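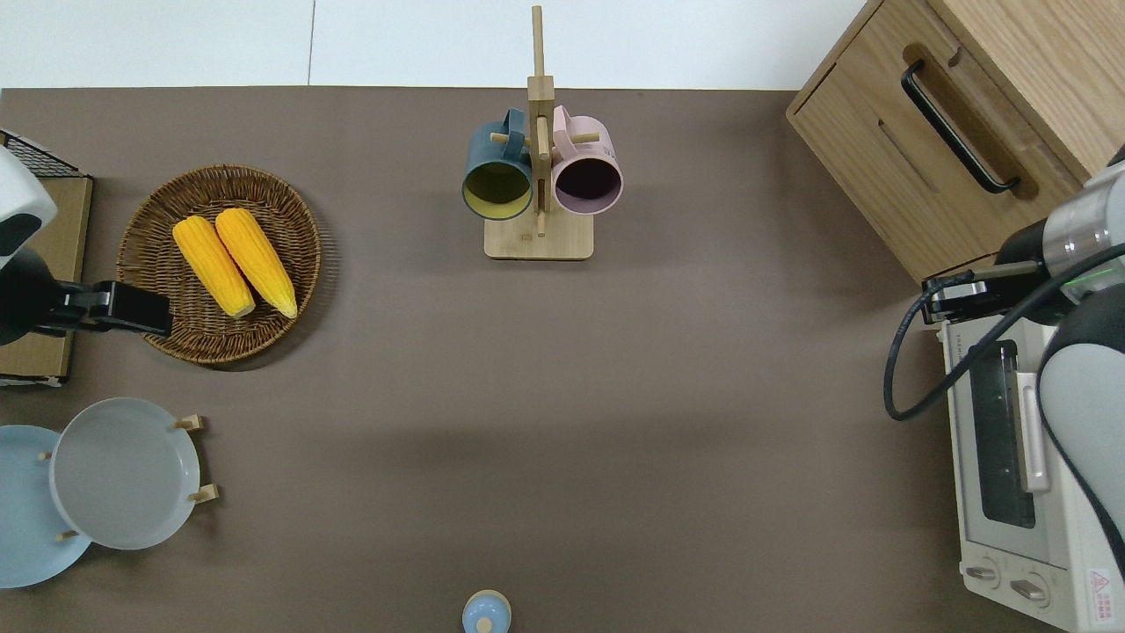 Steltent is our kitchen-table manipulation set, recorded to find out how much a gripper's finger shape matters when everything else stays put. Same two arms, same controller, same objects, only the fingers get swapped. We keep the table small and ordinary on purpose: a round woven basket with two ears of corn, a mug tree with two mugs on it, a plate rack, a cabinet with a long black bar handle, and a toaster oven. Every one of those asks something different of a parallel gripper, and we had a great time watching three finger sets disagree about them!

4 min read

# Steltent: finger comparison on a two-arm tabletop

Released 4/24/21 by the Haltville bench group. Version 1.

## What's in it

- 2,184 recorded attempts, good and bad
- 3 finger sets, all on the same gripper bodies
- 16 task prompts, written as plain short sentences
- Head camera and fixed side camera video for every attempt
- Joint positions, gripper opening, and motor current
- A result label and a free-text note from whoever was driving

The failed attempts are in the main folders with everything else. Please don't filter them out before you've looked at a few. The near misses are our favorite part of the set, and we learned more from the corn rolling away than from any clean pick.

## The fingers

**Flat.** The stock pads that came with the grippers. Wide, a bit slippery, very predictable. If you only ever pick up boxes you may never want anything else.

**Ninh.** Our own narrow fingers with a softer tip. They get into tight places nicely and they are kind to mug handles. They also flex, so the reported opening is a little optimistic when you squeeze hard. The flex is not corrected in the logs.

**Nukico.** A curved pair with a hooked end, drawn up in one afternoon in March and then redrawn many times after that. These were meant for pulling things open. We did not expect to like them for anything else, and then they turned out to be lovely on plate rims.

## The drawer tasks

Pulling a drawer is where the differences really show up. The gripper comes in at the front panel, gets hold of the grip, and the arm has to travel back along the line of the slides. Any sideways push and the drawer binds, the current climbs, and the fingers pop off. The flat pads did this a lot. With the hooked pair you can be pretty sloppy about the approach and still get a full pull.
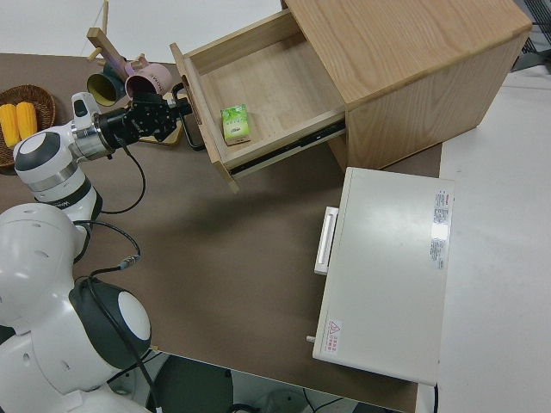

Side camera, drawer task: gripper at the recessed grip, small green and white box in the near left corner of the drawer.

Each drawer attempt carries three extra fields: `first_touch`, `pull_start`, and `slip`. The first two are frame numbers. `slip` is yes, no, or unsure, marked by a person watching the side video. There are more "unsure" marks than we'd like. The fingers hide the contact point from the head camera most of the time, and even from the side you sometimes have to guess. If you have a better way of marking it, we would love to hear it.

## The other tasks

Corn: pick one ear out of the basket and set it on the table. Sounds easy. The rim is raised, so coming in low from the side means hitting the weave, and coming in from above means the kernels want to twist under the pads. Ninh wins this one by a mile.

Mugs: lift a mug off its peg by the handle or by the rim, both allowed. The label says which the driver chose.

Plates: slide a plate up and out of the rack. Watch the second plate in these, it likes to come along for the ride.

Oven: open the door by its handle bar. Closing is recorded as a separate task, and a gentle shove with closed fingers counts as a success.

## Camera notes

The head view is good for planning and poor for contact. The side view is the other way around, and the arm blocks part of the table whenever it reaches forward. We tried training on each one alone and then on the pair, and the pair was clearly better for the drawer. For the corn it hardly mattered, which surprised us.

The cables are loose and they show up in both views. A model can learn to read gripper motion from the loop of cable instead of from the fingers, and one of ours did exactly that. Random crops helped some.

## Layout

 steltent/
 flat/
 ninh/
 nukico/
 drawer/
 corn/
 mugs/
 plates/
 oven/
 prompts.txt
 splits/

The five task folders repeat under each finger set. The test split holds 800 attempts and was picked by session, so no session is in both train and test.

## Known problems

- Side camera time stamps drift against the arm logs in long sessions. Use `align.py` before anything else.
- Some early Ninh sessions have the left and right gripper current swapped. They are listed in `splits/swapped.txt`.
- One table, one set of objects, one room. Please don't read the results as a ranking of grippers in general.
- Drivers got better as they went, and flat was recorded first. We went back and added flat sessions at the end to even this out, but the effect is still in there.

## Using it

Free for research and teaching. If you print your own version of the Nukico fingers, the drawing files are in `hardware/`, and the hook depth is the number to play with. Ours is still a bit too deep for thin handles. A shallower one is on the printer now and will go into version 2 along with the fixed time stamps.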